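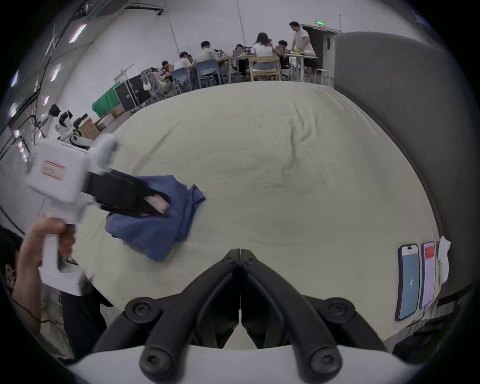 Chores Group, October minutes

Taken by me, Mei-kuen Cheung, so blame me for the spelling. Present: Rasa Lukoševičius, Edileuza Arruda, Aigars Navickas and me. Apologies from Kęstutis Vaher, who's up at Sikthorpe till the end of the month.

1. Last minutes. Fine, except Edileuza never agreed to chair. Fixed.

2. Can a machine do the laundry yet? Rasa says no, and she'd know, as she's the one going through the folding results. We have 246 tries logged at shirts and towels, and 61 of them ended in something she'd put in a drawer. Towels are miles ahead. Aigars reckons that's still a big jump on last year (it is!) and wants it written down that he said so.

We got stuck for a good while on the first grab. Picking up cloth is easy enough — picking it up by a bit that's any use to you is the hard part. A person finds a corner or a shoulder seam without thinking, and a machine is happy with whatever wrinkle is closest.

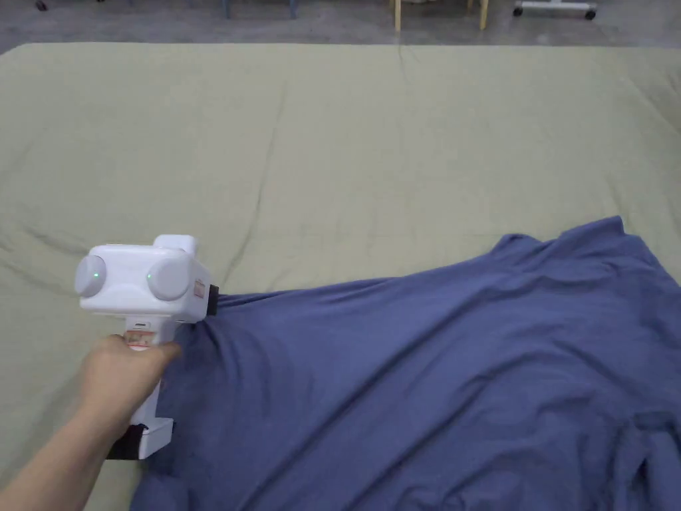 Edileuza wants more starts from a proper heap, with no smoothing out first, like it would come off the line at home. Rasa agreed, but asked that we keep the flat starts going too so she has something to compare. Agreed by all.

3. Shop floor. Aigars went to see the shelf-filling trial at Pluvcombe. Boxes and tins went well, bags of rice did not. The staff there like it for the early shift, and one fellow told him it's slower than his nan. I'd say shelves will get there before beds do. Rasa thinks dishes will beat both of us.

4. Vekomel quote. Came in at $3,013 for spare fingers and pads. Edileuza thinks that's steep and will ring them.

5. Other business. Whoever has the key to the grey cupboard, please bring it back.

Next meeting 4 pm, same room. Kęstutis to bring the Sikthorpe numbers.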